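Hawi Birhane on twins, training and the ten o'clock feed

Middle-distance runner Hawi Birhane says she has stopped trying to keep her old timetable. The 1500 metres specialist, who runs for Rernell Harriers, gave birth to twins last year and returned to racing this spring. She spoke to members at the club's open evening, and for those who could not get there, we have put together the main points.

Birhane used to train twice a day, with a nap between sessions. The nap was the first thing to go. "I held on to it for a while," she said. "I would get them both down, lie on the bed, and one of them would wake up. After a few weeks I was more tired from trying to sleep than I was from the running."

Her coach, Arne Lammers, rewrote the plan. The morning run stayed, at a time agreed the night before with her partner, Rodrigo Paredes, who works shifts. The second session became optional and was moved to the treadmill in the garage. Lammers told her to stop writing down the sessions she missed. He had noticed that her training diary was mostly apologies.

Her mileage is lower than it was before the pregnancy. She would not give a figure, saying that other new mothers tend to take such numbers home and measure themselves against them. Her return was slow by design, with walking first, then short jogs on grass, and no work on the track until her physiotherapist, Selina Eberhard, had signed her off. Eberhard was also at the open evening and took questions on pelvic floor exercises. There were a lot of them, and she has agreed to come back in November for a longer talk.
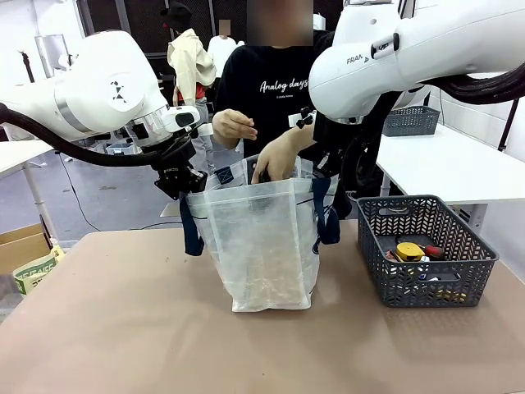
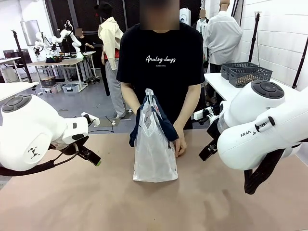

Asked whether the twins take after her, Birhane laughed and said one of them does. Her daughter was crawling early and is into every cupboard in the kitchen. Her son prefers to sit and watch. "My mother says I was the one in the cupboards," she said. "I ran everywhere. I ran to the shop and forgot what I had gone for, so I ran home and asked and ran back again. She thinks it is very funny that I have one like that now."

She does not plan to push either of them towards athletics. Her own parents had no interest in the sport and came to their first race when she was already a junior international. She thinks that helped. They never asked about her times, and at the end of a bad day they talked about something else. She would like to manage the same, although she admits it may be harder for someone who knows what a good split looks like.

Travel has been the hardest part. Her first race back was in Bevier, and the family went together, with two cots, two car seats and a bag of bottles that was left on the platform and had to be sent on by a later train. Birhane fed the babies at ten the night before, was up again at two, and raced the next afternoon. She finished sixth. She said she was pleased with the first three laps and had nothing left for the rest.

Since then she has taken the babies to some meetings and left them at home for others. The first night away was worse than she had expected. She rang Paredes so often that he stopped picking up and sent her a photo of two sleeping children instead. She slept for nine hours and felt guilty at breakfast.

Birhane also spoke about money, which athletes tend to avoid. One of her sponsors cut her payments during the pregnancy, as the contract allowed, and she has since left them. Her new agreement has a clause that protects her income for a year if she has another child. Bogdan Dinu, who represents the senior athletes at the club, has offered to go through contracts with any member who is unsure what they have signed. Email the club office and your message will be passed on to him.

As for this season, she has entered the regional championships and will decide on anything bigger after that. Lammers wants her to run one 800 metres first, to get some speed back in her legs. Birhane is less keen on the idea, but says he is usually right about these things and that she will probably do it.

The club has a changing mat and a quiet room at the back of the pavilion, and parents are welcome to use both on training nights. The key is kept behind the bar.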